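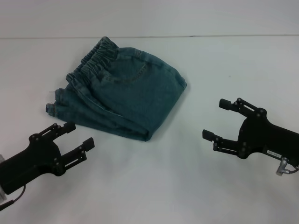 Folded denim pants, elastic waist, on the white table. Both grippers open.

Print | Email
Reading time: 4 min

April, evening

Spent most of the day on the rules sheet for the folding bench. It has grown to four pages and I want it back down to one, both sides if I have to. The old version was written when there was one arm and one person, and it shows. Half of it is about a tool changer we took off before I started at Ollarham.

I began with the section on what counts as a finished fold. The wording was "neat and rectangular," which three people will read three ways. I changed it to say that the garment lies flat, the legs are together, no layer hangs off the side, and both grippers are open and clear of the fabric before the episode is ended. The last part is the one that gets skipped. People see a good fold and hit the pedal while a finger is still pinching the hem. Then the record ends on a closed gripper, and whoever reviews it has to decide whether it was a release or a drop. I have reviewed 1,478 of these since I took over the checking and I am tired of guessing.

Elastic waists get their own line now. They bunch up, so the bundle never comes out as square as a T-shirt does, and I had been marking some of them down for it without a rule to point to. The new line says gathers at the waistband are fine and should not be pulled straight. Pocket stitching, fine. A rounded edge at the fold, fine as long as it stays put. I put in that loose threads are to be trimmed before a garment goes into the set, and left alone once it is in. If you trim halfway through, the same pants look different from one batch to the next.

Spyros Vrettos came by before lunch and read it standing up. He does the safety side and his concern was the hands. Our rule has always been that nobody reaches onto the table while the arms are powered, but everyone knows it bends when a sleeve is caught under something. He wants it to stop bending. We went over it for a long time. What we settled on is this: pause from the console, say "paused" out loud, wait for the other person to say it back, then reach. If you are working alone you don't reach at all, you stop the arms properly and restart. It costs a minute or so each time. I said people would complain about the minute and he said they could complain to him. I wrote his extension at the bottom of the sheet.

He also asked for a cable check at the start of each shift, both sides, connectors seated and nothing able to snag at full reach. I had that as a weekly item. Moved it.

The afternoon was slower. I went through the labeling part with the Lascombe document open next to mine, since their people will be using our records and we agreed last month to keep the terms the same. They say "end effector" all the way through and we say gripper. I kept gripper and put their word in parentheses once. They count a regrasp as a new attempt and we don't. That one I can't fix with parentheses. I sent a note asking if they would accept a separate tag for it, and no answer yet. Chege would know what was agreed but is out until the end of the month.

Then batch size. We had been changing garments whenever somebody felt like it. New rule is 200 episodes to a batch, one garment list per batch, the list written down before you start. If an item is damaged or goes missing, close the batch short and say so in the log. Don't swap in something similar. I know this happened with a pair of gray sweatpants over the winter and I would like it not to happen again, because I had to pull the entire batch and it was a good one otherwise.

Table rules I left nearly alone. Bare white surface, one garment, nothing else. No coffee, no phones, no tape rolls. I added that the table is wiped at the start of the shift, with a dry cloth only. The spray we had leaves streaks.

Uploaded the draft to Pakgate a little after 4 and it rejected the file for having a slash in the title. Renamed it and it went through. Comments are open for a week, after which it replaces the old sheet on the wall.

Still not done: what to do about a fold that is good but took over 3 minutes. I think it should be kept and tagged slow. Spyros thinks it should be left out, which surprised me, as it has nothing to do with safety. I left a blank under that heading and both our initials beside it.

Also need to get the sheet laminated. The machine in the front office was out of sleeves when I went up, so I have to order some. Bring the dry cloths in from the car tomorrow.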